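Drivero Hand Guide Kit: two and a half stars
Reviewed by Javiera Lucero
March 8, 2020

The pitch for the Drivero is that anyone on the floor can teach an arm to pick and place. You bolt a handle near the wrist, put the arm in the free-moving mode, walk it through the job a few times, and the software turns your motions into a program. If you don't want to stand next to the arm, there's a small joystick box that does the same thing from a chair. I have heard this pitch before from other companies, so I went in with my arms crossed.

We paid $1,826 for the kit, plus $137 for a second handle after I cracked the first one overtightening it. My fault, though I'd expect a handle at that price to survive me. Setup took most of an afternoon. The manual was plainly written for an earlier version and sends you to a menu called Sketbridge Link that no longer exists. Support answered my email the next morning and told me it had moved under Tools. Fine.
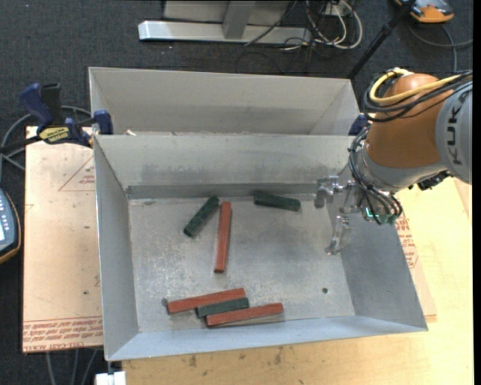
Teaching by hand works well as long as you keep the job boring. With one block, always in the same spot, I had a usable routine after four tries, and I've got no complaint about how smoothly it played back. Then you give it a real bin. With the red blocks and the green ones lying at different angles, and a green one wedged between two reds near the front wall, my demonstrations stopped agreeing with each other. I'd come in from one side the first time and another side the next, and the software tried to split the difference. The average of two good approaches can be a very bad one. Drivero's advice is to "demonstrate consistently," and if I could do that I'd have written the program on the pendant in the first place.

The joystick box is worse. There's a lag you can feel, and small wrist turns come out as big ones until you dig up the scaling setting (Tools again, third page). My colleague Echeverría is better with it than I am and still went back to the handle.

I logged 160 demonstrations before I quit counting. The box says 900 can be stored, which sounds generous until you try to find one of them. They're named by number only. You can't add a note, and deleting a bad one means scrolling past all the good ones.

Who should buy it? A shop with one simple job and no programmer, maybe. If your parts show up in a pile, wait. Tudport is supposed to have its own kit out in June and I'd like to see that before I recommend anybody spend this kind of money. I'm keeping ours for now, mostly for the handle.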